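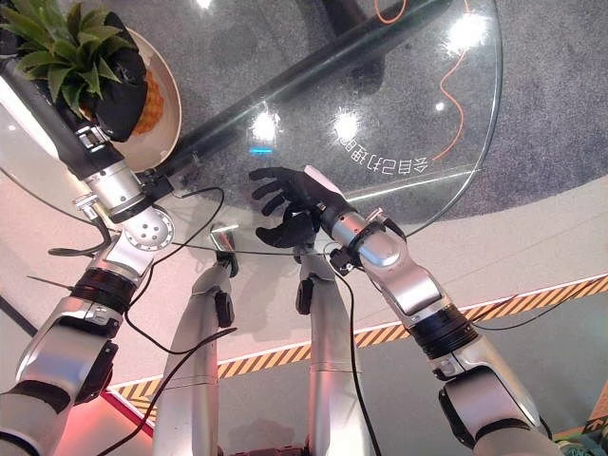
Most advice on cleaning glass furniture comes from people selling a bottle of something, so I am wary of all of it. The Driltari spray costs three times what plain white vinegar does, and after 12 weeks of using both I can't tell which half of my coffee table got which. Glass is awkward because you see both sides at once. On a round glass tabletop with grey speckled carpet underneath, a smear on the lower face looks the same as one on top, and people polish the wrong side for ten minutes. Wipe the underside first.

Skip newspaper. Maybe it worked once – today's ink came off on my fingers and then on the edge. A flat microfiber cloth, barely damp, does fine.

The Iveck "streak guard" wipes claim 60 days of protection. I got 3, in December, with the windows shut. Spend the money on a second cloth and keep it dry for the final pass.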